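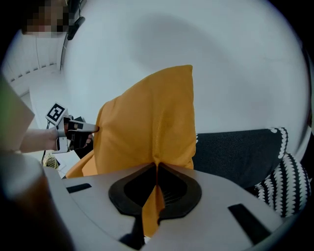

The yellow cushion, Sunday afternoon.

25 August 2019

I ran the Illier half this morning and my legs are done for the day. I started too fast, as usual, and paid for it on the long drag after the second water stop. Eckhard Gerlach passed me there and didn't look tired at all. I finished 238th, which is better than April, when I had a cold and walked most of the last 3 miles.

The course has changed a little. They skip the river path now and send you past the Hinrichs lot and back over the bridge. I liked the old way more, but the new one has fewer sharp turns. Parking was easy if you got there before seven.

Wolfram Kettler has talked me into the club relay in the fall. We have two people so far and need four. If you run with us on Tuesdays and can manage five miles at a steady pace, let one of us know.

No running until Wednesday. Then an easy 20 minutes to see how the left calf feels.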